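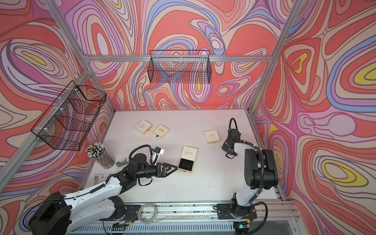 About our club

Workirora is the robotics club of the Katsaros evening school. It was started by Dionysis Rallis, who teaches mathematics here, and by his sister Evdokia, who repaired sewing machines before she came to us. In the first year we had one small arm and a borrowed table in the language room. Today the club has 14 members, between fifteen and sixty-two years old, and its own room on the second floor, number 1032. Please do not look for a logic in the number, the building was once a hotel.

We meet in the evening, from half past six until the school closes. You do not need to know programming when you join. Marlene Holanda takes care of the new members and she begins always with the same task: open a small box with a lid, using two arms, without pushing it from the table. It looks easy when a person does it with the hands. Most of our members need several weeks before they can do it well.

The working table is called Drider. The name was chosen by a vote, and those who voted against it still use it. All exercises are done there with ordinary things from a shop or from a desk drawer, because we want that the members practise with objects which they know already from home. We write each attempt in a notebook, also the bad ones. The notebook can be read by everybody in the club, and we ask that nobody tears out a page.

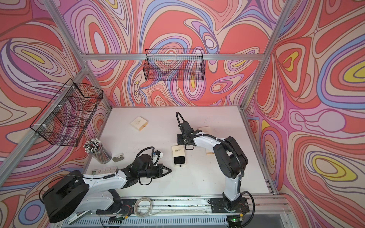
Zudville, April

The spring course has started and we are glad to welcome new faces. This term the subject is small and delicate objects. Anastasia Petridis prepared the list of tasks and Nele Bakker wrote the control program, which the members may change as they wish if they keep a copy of the old one. At the end of the course every pair shows one task to the families and friends, and after this we eat together in the corridor.

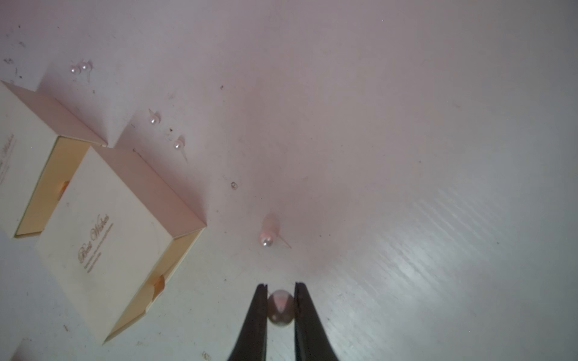

Grasping is the part of the course where we spend the most time. A beginner thinks usually about the arm, how far it goes and how quickly, but the difficult moment is when the fingers close. If they close too little, the object falls, and if they close too much, it jumps away and we search for it under the chairs. For this reason we leave round things for the later lessons. A pearl held between the two fingertips, as the pairs practise this term, gives very little surface to hold, and the earrings lying on the table have also a thin post which must be considered when you choose from which side to come. Evdokia advises to approach slowly and to stop once before closing. We have put this advice in the course papers.

The club is open to pupils of the school and to people from the town. There is a small yearly fee, and who cannot pay it should speak with Dionysis, it stays private. If you want to visit us first, you are welcome to come on any club evening and watch. Ring the bell marked Katsaros and wait a little, the stairs are long. You can also telephone the school office and ask for extension 3621 in the afternoon.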